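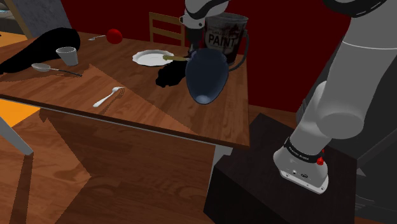 The breakfast room at the Nollari works in Dostley has been the slow part of the business for as long as anyone on the floor can remember. Nollari looks after crockery and table goods for small hotels, the kind with one dining room and a cook who also does the ordering, and its people clear tables, sort what comes off them and set them again for the next sitting. Last September the company began planning a robot arm for the clearing, and most of that planning goes on in simulation, at a made-up dining table against a deep red wall. The table is laid out with no manners at all: a fork and a couple of spoons lie where they fell, a scalloped plate shares the wood with a small white cup, and a bucket marked PAINT stands near the back corner while the arm holds a dark blue vase-shaped thing in its gripper, mouth down. Anyone who has cleared up after a wedding party will know the feeling.

I spent a good part of the winter going in and out of Dostley, drinking far too much of their coffee, and what struck me most was how much of the talk was about cutlery. The crew has 30 people on it, several of whom came over from the old laundry at Cleditz when it closed, and they have opinions about forks that I had never thought a person could hold. A fork on a bare table is a miserable thing to pick up quickly with a gloved hand. A fork lying half across a plate is worse, and the whole lot of them could tell you exactly how they go about it (thumb on the handle, roll it toward you, never pinch the tines).

It was this sort of knowledge that the engineers came asking for, a little sheepishly, once the first trials on screen had gone badly. So for 6 weeks a few of the clearers sat beside them in the upstairs office and watched the arm reach for things, and said what they would have done. One woman who has been clearing tables since before her children were born told me she had never once been asked how she did her job, and that she rather enjoyed being asked, even though she went home the first night with a headache from the screen.

Not everybody is so cheerful about it, and I would be giving you a poor account if I left that out. The company has promised that nobody on the present crew will lose a place when the arm arrives, and it has put the promise in writing. But people do wonder about the young ones who might have been hired next year, and about what becomes of a shift when half the chatter goes out of it. Clearing is tiring work on the wrists and the lower back, and it is also where the jokes get told.

The plan, as it stood when I last visited, is for the arm to take the heavy early sort, which comes to around 895 pieces on a busy morning, and for the crew to move over to setting, checking and mending. Everyone moving across gets 40 hours of paid training. The mending bench is the popular choice, and there is already some good-natured jockeying for the two stools nearest the window.

They have named the arm Sin, after a misprint on a delivery note that was meant to say something else entirely, and the name has stuck so firmly that it now appears on the rota. The clearers who helped with the trials still go upstairs on their breaks to see how it is getting along with the spoons.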